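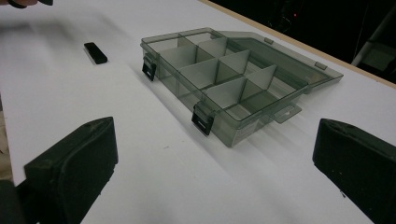 The memorial gathering for Sanaa Slaoui is set for 25 Jun 2019 at the Jillo Street hall in Hokinby, doors at 4 p.m., and yes, you can bring food. Sanaa died in May at 66, at home, with both her daughters and her sister in the house. Most of you knew her as the woman behind the counter at Brira, the button and mending shop next to the old post office, where she kept everything in see-through gray plastic boxes with black latches and little dividers, two rows of compartments to a box. The family is asking people to bring one button each, any kind, and drop it into an empty compartment on the way in. I've already been through my coat drawer twice and I still can't pick one!

I wrote the short notice that ran in the paper last month and I've been getting calls about it ever since, so let me fix a few things and add what I left out. First, it's Slaoui with an "a" in the middle. We had it wrong in the headline of the early edition and right in the text under it, and I'm sorry about that. Second, I said she opened Brira on her own. Her sister Were reminded me (very kindly, with a plate of almond cookies in her hand) that the two of them signed the lease together and that Were did the books for the first 16 years. Third, she was never "retired." She was still taking in hems the week before she went into the hospital for tests, and a couple of people have told me they picked up finished pants with the ticket pinned on in her handwriting.

She was born in 1953, the fourth of five children, and her mother sewed for a living, so there was always somebody else's dress hanging on the back of the kitchen door. She came to Hokinby as a young bride and her first job here was in the laundry at the county hospital, nights. She told me once that she learned English from the radio in the folding room and that for years she knew all the words for weather and hardly any for food. Brira came after that. It was only supposed to be mending. The buttons started when a customer left her a cookie tin of them in a will, and then word got out, and then people just kept bringing in tins.

I was one of them. When my dad died I had a coffee can of his buttons and screws and fuses all mixed up together and I couldn't throw it out and I couldn't look at it either. I carried it into the shop and Sanaa tipped the whole thing out on a towel and sorted it with me, which took most of an afternoon, and she didn't charge me anything except that I had to go get us sandwiches. She kept four brass ones. The rest I still have.

Anyway, the gathering. It isn't a funeral; that was held privately in May for family. The evening will be pretty loose, from what I hear. The older daughter is going to speak first, then Were, then anyone who wants to. If you'd like to say something, please keep it to a few minutes and let the family know at the door so they can put you on the list. The hall seats 60, and Were thinks there'll be more of us than that, so the side doors will be open and there will be folding chairs out on the grass. If you have a lawn chair, put it in the car. If it rains we'll all squeeze in, I guess.

Parking on Jillo Street is going to be tight. The lot behind the feed store is fine to use after 5, and the owner says to pull all the way up to the fence. There's a ramp on the left side of the hall for anyone who needs it, and two spots by the ramp are being held, so please leave those alone.

About food: the family is making soup and bread and there will be mint tea, a lot of it. Side dishes and desserts are welcome. Please put your name on the bottom of your dish (masking tape works great) because the hall kitchen still has a stack of casseroles from the Easter supper that no one has claimed. One of them is mine, I think.

People have also asked about flowers. The family would like you to skip them. If you want to give something, there's a fund in Sanaa's name for the sewing class she taught at the high school after hours. It pays for thread, needles and repairs to the machines, and $50 covers a full tune-up on one of them. Checks can be left at the hall or at the front desk here at the paper, in an envelope marked "sewing," and I'll walk them over myself.

As for the shop, nothing has been decided. The sign is still up and the lights are off. If you left clothes there before May, they're safe, and they've been tagged and moved to Were's house. Call the shop number and leave a message with your last name and what you dropped off. She checks it every evening and she'll call you back, usually after supper. Please be a little patient if your ticket has gone missing; she's matching some of these by guessing at people's waist sizes, and she says she's getting very good at it.

Sanaa is survived by her two daughters, her sister, two brothers overseas, five grandchildren, and a very large orange cat who lived in the shop window and has now moved in with the younger daughter. Her husband died before her. Stories and old snapshots for the memory book can be dropped off at the hall during the gathering, or here at the paper any morning that week. Write names on the backs if you know them, and your own phone number if you want the picture back.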